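Muvach is a desktop program for reading and comparing environmental rules and the public comments filed on them. I used version 4 through most of August to follow a state rule on methane leaks from gas wells, a docket with 196 comments and a draft text that was revised twice while I worked.

Import is plain. You point it at a folder of PDFs, and it builds an index with one entry per filing. Scanned letters take longer, and two of mine had to be run again by hand. Tables inside the filings come through as loose text, so emissions figures need checking against the source. 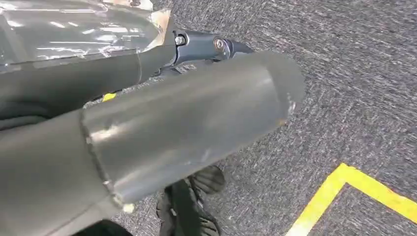

The comparison view is the main reason to pay for it. It lines up 2 drafts of a rule clause by clause and marks moved text separately from deleted text - most tools treat both as deletions. Small edits are easy to lose in this view, because the gray highlight sits on a gray page and reads about as clearly as pale scuffs on a dark metal rim. A darker theme helps a little. Lesego Kekana, who tracks hearings for a county board, turns the highlight off and exports the change list to a spreadsheet.

Search supports exact phrases and date ranges. It doesn't handle plurals, so "permit" and "permits" are separate queries. Indexing the full docket took 43 minutes on an older laptop.
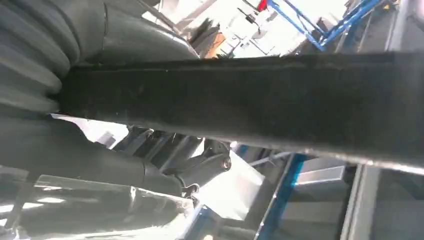
*Reading time: 2 minutes*

Dollener, the closest competitor, has better search and a weaker comparison view. It also groups form letters under a single entry, a feature Muvach lacks. Wian Nkuna tested both on the same docket and kept Dollener for the comments and Muvach for the rule text, a fair split if the budget allows.

Licensing is per seat, renewed yearly. Files stay on the local disk unless sharing is switched on. The export to plain text drops footnotes, a fault reported in version 3 and still open.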